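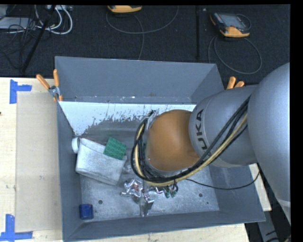
How do I clean up an old metal bin with sloping sides and flaking white paint?

plovby_bins
Posted 04/04/2022

Hi all! I have just taken over a big gray metal bin and I love the thing already. All four sides slope in to a flat floor, so whatever you drop in slides to the middle. It's going to be our sorting bin for soft packs and pouches (the floppy kind with a screw cap) at the Warnulcombe refill room, and I want it looking decent by May.

The problem is the inside. There's a band of white paint across the back, just under the crease, and the bottom edge of it has gone ragged. On one side it runs down in a wedge and toward the middle it breaks up into dark streaks. There are little rust-colored specks along the crease too. The floor is worn and blotchy but feels sound.

Do I strip all of it, or only the loose bits? And does the floor need paint at all? The pouches come in pretty smudged, so I'm not after a showroom finish. Any tips welcome, I've got a free weekend and a lot of energy!

Metirel
Reply, 9 likes

Oh, nice, I did one very much like this last year and it was such a satisfying job. Don't strip the lot. Before you scrape anything, though, get a lead test kit and test the white paint. Old paint on old metal can be anything. If it comes up positive, stop there and ask a lead-safe contractor.

If it's clear, take a plastic scraper along the ragged edge and lift whatever comes easily. Once it stops coming, leave it. Then feather the edge with 120 grit until you can run a finger across and hardly feel the step. Wear a dust mask, you'll have your head right in there.

For the specks, rub with a gray scuff pad first. Mine wiped off almost completely and the metal underneath was fine, so they may only be surface rust. If you find pits, use a rust converter, let it sit as long as the bottle says, and prime over it. Get right into the crease with an old toothbrush, that's where the damp hangs around.

Then wash everything with warm water and dish soap, rinse, and dry it with a towel. I let mine stand open for 4 days before painting and I'm glad I did.

I'd leave the floor bare! Paint on a floor that gets things dragged over it all day just turns into more flakes, and flakes stick to soft packs like you wouldn't believe. A wipe now and then is plenty.

One more for the pouches: tighten the caps before they go in. The round caps do fine on the slope but a loose one will dribble into the corner and you'll be back to rust.

amato1307
Reply, 2 likes

just paint over it. Used a spray can on mine and it was ok

plovby_bins
Reply

Thank you Metirel, this is brilliant! Test kit ordered. I hadn't thought about flakes getting on the packs at all, so bare floor it is. Amato, I was tempted, but that edge would show straight through. Does the primer go on the old white paint as well or only the bare patches?

Metirel
Reply, 4 likes

Bare patches, and an inch or so over onto the old paint. Scuff the rest so the topcoat grips. Two thin coats, and have fun with it!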